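Buying for the Rain: A Conversation With Kwok-wai Tu

Kwok-wai Tu starts his budget talks with the weather. He has been planning equipment for the grounds at Skollasstead for long enough to have a drawer full of vendor brochures, and he'll tell you cheerfully that the sun is shining in every last one of them.

"I opened one last April and it was all golden light and dry sidewalks," he said, pouring us both a second cup of tea in his office. "And I looked out my own window and thought, well, who is this for? We get rain here. We get a lot of rain! I need to know what I'm paying for on that kind of day, too."

That's how he came to be spending his mornings looking at what a path-going robot gets through its camera in bad weather, with the glass all spotted and the asphalt shining like a plate. 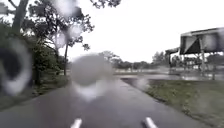

The machine is meant to run short errands between buildings, carrying parts and mail and the odd box of printer paper, and Tu has been asked to say whether Skollasstead should buy one, lease one, or leave the whole idea alone for another year. He is leaning toward a lease, though he took a good long while getting around to telling me so (we went by way of his first lawn tractor, a leaking shed roof and his opinions on extended warranties).

"People want the price," he said. "That's the first question, always, and I understand it, it's a fair question. But the price is the easy part. You call up and they tell you. What you have to work out for yourself is everything that hangs off the price."

He pulled out a yellow pad to show me what he meant. He had two quotes, one from a firm called Plada and one from Hsu, and he had rewritten both in his own hand so that the lines matched up. Plada puts its service visits inside the monthly fee. Hsu bills them one at a time. Plada charges extra for a covered charging stand, and Hsu doesn't offer one at all, so Tu had penciled in his own figure for having something built.

"You can't compare them the way they come in," he said. "They're not written to be compared, bless them. So you sit down with a pencil and you make them speak the same language."

The figure he keeps circling back to is $3,155. It's what he has set aside for the first year on top of the lease itself, to cover the stand, spare parts, cleaning supplies and staff training. His first draft had nothing on that line, and he laughs about it now.

"Nothing! A zero! I'd put down the lease and gone home happy. Then I started thinking about who wipes the thing down. Who's standing there with a cloth on a wet morning? That's somebody's time, and somebody's time is money, and it has to go somewhere on the page."
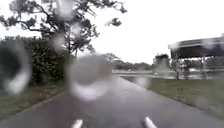 The wet path toward the shelter, through a rain-spotted lens.

Water on the lens is the subject he warms to most. He doesn't claim to be an engineer, and he's quick to send you to one if you ask about software. But he has strong feelings about what a buyer ought to ask, and he keeps those questions on an index card taped inside his desk drawer. There are seven of them. Can the camera cover be changed by our own people, and with what tool? What does a new one cost? What does the machine do when it can't see well enough to go on, and who gets the call?

"That last one is my favorite," he said. "Because there's a person on the end of it. If it stops halfway down the path at eight in the morning, somebody has to put on a raincoat. I want to know that before I sign, and I want that person to know it too."

He took the card along when he visited Brevudport, where a colleague had bought a machine outright and was kind enough to walk him through the invoices. Tu came home with pages of notes and a much softer view of leasing.

"She was very open with me, and I was so grateful. She said the machine was fine, she liked the machine. But she'd bought it at the end of a budget year, in a hurry, with money that had to be spent, and she'd never do it that way again."

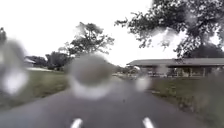 So his own plan moves slowly. He'd like a trial that takes in a proper stretch of bad weather, and he'd like it written into the agreement that a rainy week counts as part of the trial and doesn't get tacked on to the end. He wants the return terms on one page. He also wants the paths looked over before any money goes out, as he suspects a bit of drainage work and edging might do more good than a fancier model.

"That's a grounds person talking, I know," he said. "But paths I understand. If I spend on the path, then everybody who walks on it gets the benefit, with or without a robot. It's a very easy thing to defend in a meeting."

I asked how long he thinks a machine like this should be expected to last. He looked at the ceiling for a bit. The sales material talks about eight years, he said, and he has written down five.

"If I get eight, wonderful, I'll bake a cake. But I'm going to budget for five, and then I'm not standing there with my hat in my hand in year six."
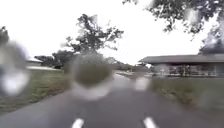
4 min read

His advice for anyone starting out is to begin with the errands and put the catalog away for a while. He spent a couple of weeks simply asking people what they carried and when, and a good part of it turned out to be things that could wait for an afternoon trip, or that two departments were each fetching separately without knowing it.

"We fixed some of that with a shared calendar," he said. "It didn't cost a thing. So now the machine has less to do than I thought, and I may be able to get by with the smaller one. I'd never have known if I'd started with the brochure."

The smaller model has a lower lease and uses the same charging stand, and he has asked both firms to quote again on that basis. Hsu has already answered. Plada has promised him its numbers by Wednesday, and he has a fresh page of the yellow pad ruled and waiting for them.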